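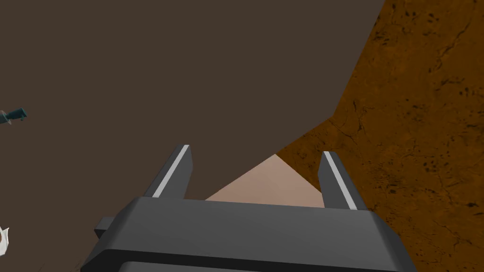 2 min read

Sudum progress report, Apr 21, 2026

Thank you again for your patience over the winter, and for the kind note that came with the second payment. We've had a good stretch since we last wrote in October, and I'm glad to have something more cheerful to report than the trouble we were having with the renderer!

The wrist view is now part of every simulated run. The policy sees the two open fingers and whatever surfaces lie past them, plain brown in one place and mottled orange in another, and it has to decide from that where to go next. We collected 1578 simulated episodes, set aside 200 for testing, and trained on the rest. With the wrist view added, Butero (our grasping model, for those newer to the project) does noticeably better on small items near the edge of a surface, and I must say that pleased all of us at Prikitz.

Large flat areas with no texture still give it trouble. It tends to drift sideways over them, and we suspect the depth estimate. Our colleagues at Bednárik have offered to run 50 trials on their own arm, so we'll soon know how much of this carries over from simulation.

The budget is on track, apart from 700 extra hours of computing time, which we covered from the travel line.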